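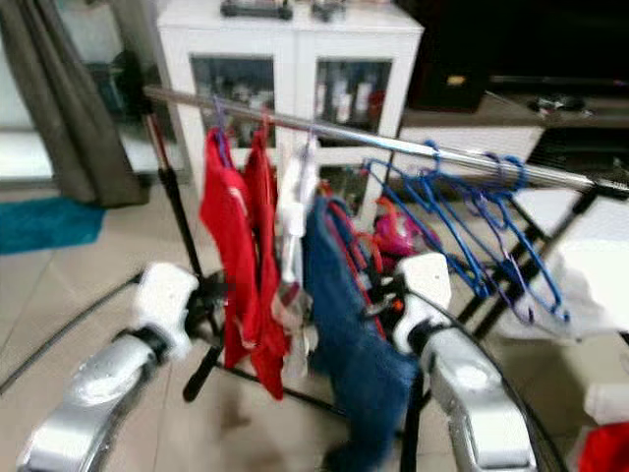
Fig. 5. Jeans and red garments on the rail, spare blue hangers bunched at the right.

Household Textiles, Handout 5: Drying Indoors

Read before the Girascombe practical. Denim is the slow one. It will hold up the whole load and feel no shame. Hang it by the waistband, pockets pulled out, with a hand's width on either side.

Empty hangers go at one end of the bar. They will tangle there too, but out of your way.

Room humidity over 70 percent: open a window. Over 85: open it and rethink your plans for the evening.

Bring one damp item, preferably clean.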